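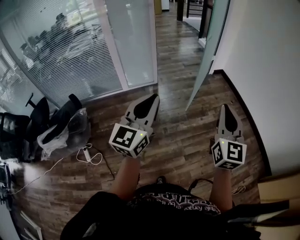
Hand-held grippers in an office corridor, with cables on the floor and a chair partly wrapped in plastic.

7/15/23

Readers of this journal have asked whether I still hold the view I set out in April, namely that a machine fit for general tidying remains some years away. I do, with one amendment.

The corridor is a fair test of the matter. A cleaner asked to clear such a floor would coil the black cable, pick up the small white charger, shift the cardboard box and leave the chair until someone had decided about the plastic. None of this is regarded as skilled work. Each item, however, calls for a separate judgement, and the cables are the hardest of all. A cable has no fixed shape, and it may still be plugged in at the other end.

My colleague Zorica Trajkovski takes a more favourable position. She points to the Mivik trial at Angate, where an arm was given 2,000 attempts at lifting a charging lead from a flat surface and completed 1,825 of them. I accept the result. I would note that the surface was a clear bench, that the lead was always the same colour, and that a person reset the bench after every attempt. The labour of resetting was not recorded in the trial's costs, and in my view it ought to have been.

The amendment concerns demonstration. I had previously given little weight to teaching a machine by having a person carry out the chore with grippers in hand. Having spent 30 minutes picking up cords in this manner, I now consider it the more promising course. One learns very quickly how much the fingers ordinarily do – and how much may be managed with 2 simple jaws.

Correspondence on the Utar dishwasher unit has been received and will be answered separately. I have not yet seen the Engebretsen vacuum on stairs.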